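Textile Products for the Home: Course Notes, Unit 6
Sheet Fabrics: Fiber, Weave, and Count

Jan 30, 2018
Catrin Powell

6.1 Scope

This unit covers flat woven sheeting only. Knitted (jersey) sheets and flannel are in Unit 7. Filled products were finished in Unit 5 and will not be tested again except for the section on shell fabric.

6.2 Thread count

Thread count is the number of warp yarns plus the number of weft yarns in one square inch of fabric. It is taken on the finished cloth, away from the selvage, with the fabric flat and under no tension. Single yarns are counted once. Plied yarns are the usual source of trouble: a two-ply yarn is one yarn for the purposes of this course, and a label that counts each ply doubles the figure without changing the cloth.

Worked case. The Prindell percale in the sample box is labeled 336. It is woven from single yarns in both directions, so the label can be checked directly. Count warp and weft at five places, average each, and add the two averages. Write down all ten readings — an average alone earns no credit.

Count is a poor guide to feel when read by itself. Yarn fineness, fiber length, and finish all matter, and a resin finish can make a low-grade cotton feel smooth until the first few launderings remove part of it.
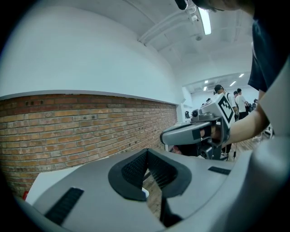 6.3 Percale and sateen

Percale is a plain weave, one over and one under. The surface is matte and crisp, and it wrinkles readily. Sateen floats each face yarn over several others before it passes under one. The floats give luster and a softer hand, but they also snag, and they are where pilling tends to start.

The Rison sateen should be compared with the Prindell after laundering and not before. Use the method from Unit 4: warm wash, tumble dry on low, no softener. Measure shrinkage in both directions against the inked marks.

6.4 Fit of the bottom sheet

Pocket depth is measured from the top seam to the elastic edge. A pocket of 17 inches will suit most mattresses with a thin topper. Allow for shrinkage, and allow a further margin for tuck. Elastic all the way around holds better than elastic at the corners only.

6.5 Before the next meeting

Read the Gentile handout on pilling grades. Complete the count sheet for the Prindell and the Rison samples. Comfort Arthur has the spare pick glasses; return them to her by the end of the lab.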